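Breakfast counter
From the Fluvside Household Reference
Last edited August 21, 2021

A breakfast counter, also breakfast station or (in older Carent listings) toast end, is the part of a kitchen worktop given over to the first meal of the day. Not the same as a breakfast bar, which has stools and is for sitting at. A breakfast counter is for making things. Toaster, something for hot drinks, a board, bread, fruit, cereal. Usually by an outlet, often within reach of the sink.

The term covers both the stretch of counter and the set of things kept on it. Some writers keep "station" for the things and "counter" for the surface, but the split is not followed much.

Layout

Most arrangements fall into two bands. The back band, up against the wall or backsplash, holds things that stay put -- utensil crock, jars, canisters, mugs. The front band is kept open for the board and the plate. Heavy appliances go to one end. A toaster oven and a slot toaster are often put at the same end so the cords stay together. 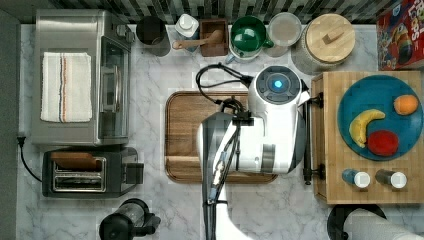 Cords are the usual trouble with this plan. Two heating appliances on one outlet can trip a breaker, and older kitchens may have only the one outlet at that end. The Rondonuwu kitchen survey, which looked at 306 homes, found the toaster at the end of the counter in most of them and in the middle in very few. Corner placement was common as well but was not counted seperately.

Depth matters more than length. A shallow counter forces the back row forward and the board ends up hanging over the edge.

Toasting

The slot toaster and the toaster oven overlap but households keep both. Slot toaster: quick, two slices, little else. Toaster oven: slower, handles open sandwiches, leftovers, rolls. A dish towel over the top of the oven is a widespread habit and shows up in plenty of kitchens. Makers advise against it while the oven is on. Take the towel off first, put it back when the metal has cooled.

Crumb trays should be emptied often. Few are.

Boards and trays

Two wooden pieces are typical and they get mixed up all the time. A serving tray has a raised rim, carries things to the table and is poor for cutting, as the rim gets in the way of the knife. A cutting board is flat, sometimes with a groove to catch juice. Butcher-block boards are thicker and tend to stay out on the counter for good, where they end up as a parking spot for the fruit plate and a spice jar or two.

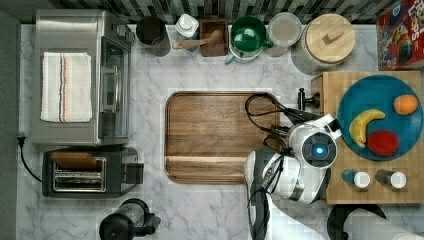
Drinks

Kettle, coffee maker or French press. The press is the smallest of these and needs no outlet of its own, only hot water from somewhere. It has a glass carafe, a plunger on a rod, a mesh filter and a lid with a knob. Coarse grounds. It is usually kept toward the front of the counter, being washed daily, though glass near the edge is a risk and many people push it back after breakfast.

Mugs are stacked or hung. Stacking two different mugs works if the upper one has a narrow foot. Stacks of three or more chip.

Play versions

Breakfast sets for children copy the same items in wood or cloth. A bread slice cut from wood, domed at the top like the real thing, is a standard piece -- so are a plush banana, apple and orange. Wooden slices are sized for toy toasters but many will stand in a real one. Unplug the real one. Cloth fruit keeps well on an actual plate and gets used as display fruit in staged kitchens too. The Sutovier play set list, from February, has 14 breakfast pieces, four of them bread.
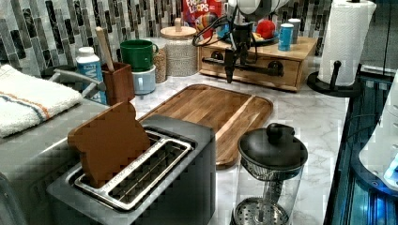

Cereal and dry goods

Boxed cereal is the tallest thing at most stations, and the brightest. Stood upright it goes to the end of the back row. Laid flat it takes up the work area, so it is normally left that way only during the meal or while putting groceries away. Some households pour it into a canister with a wooden lid. Neater, but the box with the date on it gets thrown out, so write the date on tape.

Oats and other grains do better in glass jars with a tight lid. Keep them away from the toaster, warmth shortens their life. Same for spices, which people keep by the toaster anyway for cinnamon.

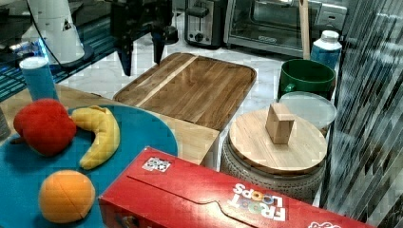 Reading time: 4 min

Surfaces

Marble and marble-patterned tops are popular for this use. Real marble stains from coffee and is etched by orange juice, so wipe at once. Patterned laminate and quartz take both better but neither likes a hot pan; laminate may blister. Wood boards need oil every month or so and shoud never go through the dishwasher.

See also
Breakfast bar
Bread box
Utensil crock
Backsplash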